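Club tennis: tiebreak instead of a third set?

baseline_52
Our league (Sukidora and district, mixed levels) is voting in July on dropping the full third set. They want a 10-point tiebreak at one set all. I play singles and I'm against it. Two of my matches last season went past three hours and I won both in the third. Fitness is part of the game.

lobqueen
For it. We have four courts at Plonton and people waiting until 9 pm to get on.

baseline_52
Then start earlier. I drive an hour each way to some of these. I pack food for a long match, fruit mostly, and I don't mind if it runs late.

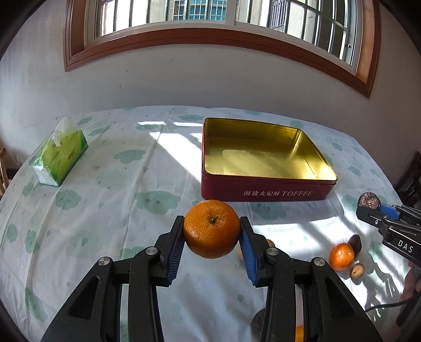 What I do mind is playing two good sets and then having it settled in ten minutes by a couple of net cords.

Sachdeva_Cup_408
It isn't ten minutes if both of you are steady. We changed over two years ago. Fewer defaults, and the doubles finish before dark.

lobqueen
Same at Fullus. They lost some of the older singles players at first but most came back.

slicebackhand
I'd split it. Full third set in singles, tiebreak in doubles. Our league did that and the schedule held up fine. The one thing I'd ask for is a proper break after the second set. We take five minutes and put something out for both teams.

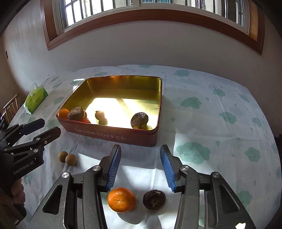
Five minutes is enough to change a shirt and sit down. Any longer and people stiffen up.

Sachdeva_Cup_408
Splitting it doesn't help if singles is what runs over. It was for us.

baseline_52
I could live with the split. I'll send it in before the vote. Does anyone have the wording your league used?

slicebackhand
It's in our rule sheet under match format. I'll message it to you tonight.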